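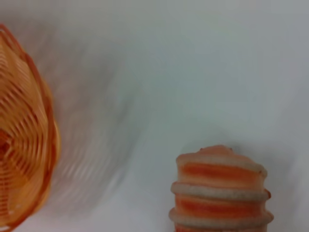

Progress report on the Wonddale Evening Reading Program

Prepared by Ainhoa Requena, program coordinator
For Elspeth Dunbar, Casado Fund
6th September

Where we are now

This is the second report under the current grant. It covers the spring term and the summer weeks until the end of July. In the first report I wrote that we were behind with the opening of the Soklow group, and I am glad to say that this group is now open and meets every week in the upper room of the branch library.

We have 3 groups at the moment: Wonddale, Soklow and Cemham. All of them are for adults who left school early or who learned to read in another language and want to read better in English. The groups are free. Nobody has to bring a paper or pass a test to join, as we agreed with you in the first year.

Attendance

In the period of this report we registered 1,453 visits to the evening sessions. One person who comes ten times is ten visits in this number. The best month was March. In July the numbers went down in Wonddale, where many of our readers work on the farms and finish late, but in Cemham they stayed almost the same as in June.

The Soklow group started small. For the first two weeks only four people came, and Efua Baidoo, who leads it, used this time to read with each of them alone. She thinks this helped, and I agree with her. All four are still coming, and two of them brought a relative.

Books and materials

We lent 469 books from the program shelf. The short novels with large print are borrowed the most, and after them the cookbooks, which I did not expect. Readers tell us that a recipe is a good length for one evening and that they already know many of the words from the kitchen. Consuelo Goicoechea has made a set of reading sheets from recipes that the readers gave her, and these are now used in Cemham also. I can send you copies.

We lost a few books, less than last year. We do not ask for fines and I would like to keep it so.

The workbooks for level two arrived late. The supplier sent us first the wrong edition, with the answers printed inside, and the exchange took five weeks. During this time the leaders worked with newspapers and letters from the town office. Some readers have asked to continue with the letters, because this is what they need to read at home.

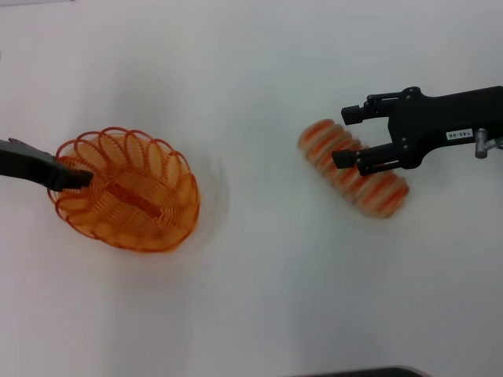
Can a reader change from one group to another during the term?
A reader may change at any time by telling either of the two leaders, and the attendance card goes with the person to the new group.

Staff and training

Ovidiu Husar joined us in May as the second leader in Wonddale. Before this he taught evening classes in arithmetic for many years. We held one training day in June on how to work with readers who have problems with small print and poor eyesight. The trainer was good but the day was too full, and next time I will ask for two half days.

Money

We have spent less than planned on travel and more than planned on room rent. The Soklow library gives us the room free, but in Cemham the hall raised its price in April. I moved a part of the travel money to cover the difference, as your letter of February allows. The full table of costs is sent separately.

Problems

The main problem is still the waiting list in Wonddale. There are 20 names on it today, and the room cannot take more people on one evening. We could open a second evening there, but Ovidiu is free only on Thursdays, when the hall is used by the choir — I have written to them and wait for an answer.

The second problem is child care. Three mothers stopped coming in the spring for this reason. We do not have a solution yet.

Plans until December

The autumn term begins next week in all groups. We want to open the second evening in Wonddale before November, finish the level two workbooks with the present readers, and buy more books in large print. Efua would like to hold a reading evening for families in Soklow. The cost would be low and I would be thankful to know if the Fund agrees that we pay it from the materials line.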